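Flornmont Desk Planner (Undated, 290 pages)

$34.00
In stock. Ships in 2 business days.
Size: Letter | Half letter
Cover: Slate | Oat | A green we have given up trying to name

A planner for people who already own planners

Most planners assume you are going to get up at five, drink something with seeds in it, and list your goals in order of how much they matter. The Flornmont assumes you have eleven meetings, a report due, and a manager who starts emails with "quick one." It was put together by Yetunde Ajayi, who ran a purchasing department for years and kept her real schedule on the backs of invoices.

There are no dates in it. You write them in yourself, so the three weeks in April when you stop using it won't stare back at you as blank pages. You pick it up again where you left off and no one needs to know.

What's on a page

Each two-page spread covers one working day. The left side has an hourly grid from 7 to 7 and a narrow column called "Promised," for anything you told another person you would do. The right side is for notes, apart from a box at the bottom called "Not Mine." That is where you put tasks that landed on you by accident, with a line for the name of whoever is getting them back. Customers either ignore this box entirely or fill it before lunch.

At the back are twelve delegation sheets, a meeting cost table, and a page for the one-on-one questions you always think of in the elevator afterward. 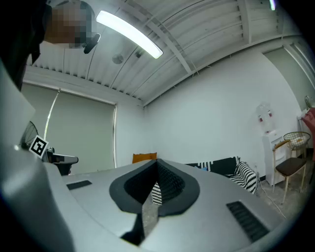 The meeting cost table gets the most mail. You fill in who was in the room, what an hour of each of them costs, and how long the thing ran, and you get a number you may not want to share upstairs. One reader worked out that a standing call about the format of another standing call had cost her company $2,667 since New Year's. The habit we'd suggest alongside it is dull but it works: when you're talking to someone, talk to them, and save the planner for after. Heads bent toward whatever is in front of them, like the dark-haired person looking down in the photo, are fine for solo work and a poor look in a performance review.

Paper and binding

82 gsm, off-white, takes most fountain pens without showing through – the very wet ones will ghost a little. Sewn binding, opens flat from the first page. One ribbon. We tried two ribbons and people kept asking what the second one was for.

The rings on the older Jerkido edition are gone. Refills for it are still sold separately while they last, and they do not fit this one, however firmly you press.

What people say

"I bought it for the Not Mine box and stayed for the hourly grid. My team is less pleased." – Ívar Kárason

"Fine. Heavy for a commute." – verified buyer, half letter, oat

Details

Pages: 290
Layout: day per spread, undated
Closure: elastic band
Includes: one ribbon, back pocket, table of public holidays you can correct by hand
Not included: motivation

Shipping and returns

Unused planners can come back within 30 days. Planners with writing in them can't, even if it's only your name and the word "Goals." Orders of more than 2 copies go out in one box from our Rocha warehouse, and company orders can be stamped with a logo on the slate cover only.

You may also like: Curik Meeting Pad | Jerkido Refill, Ruled | Elastic Pen Loop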